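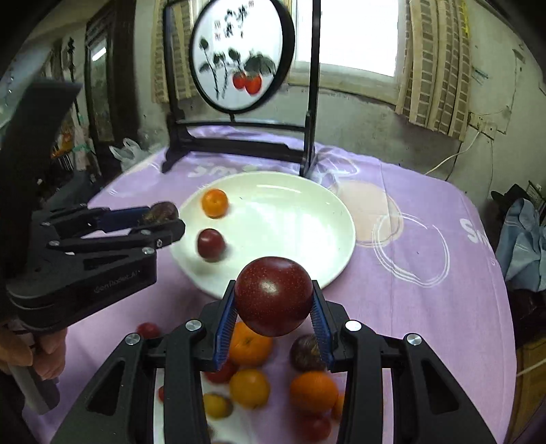 Fruit table, lilac cloth. Big dark red one with the speckled skin, oranges and little tomatoes at the front.

Saturday, January 20, 2018. Color notes for the Oda place mats, and I finally gave up on the paint chips and went grocery shopping instead (bag came to 13 dollars, so put it on the Pindus tab, please!). I wanted real reds next to real oranges on that lilac cloth, and wow, the orange just jumps. The dark purples are trickier. They go kind of brown on me, so I'd try the Curnier plum ink before we mix anything new.

The white plate helps a lot, I think. Small stuff reads better on it than on the cloth.
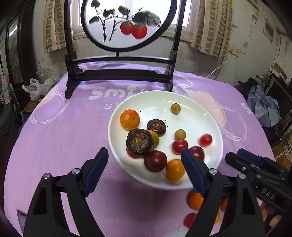

Mixed plate: mandarin, water chestnuts, longans, cherry tomatoes and the shiny maroon ones.

Love the scruffy chestnut tops! Could be a nice dry texture for the border. Still need a decent tan for the longans, maybe Zirker no. 9. Swatches go in the flat drawer.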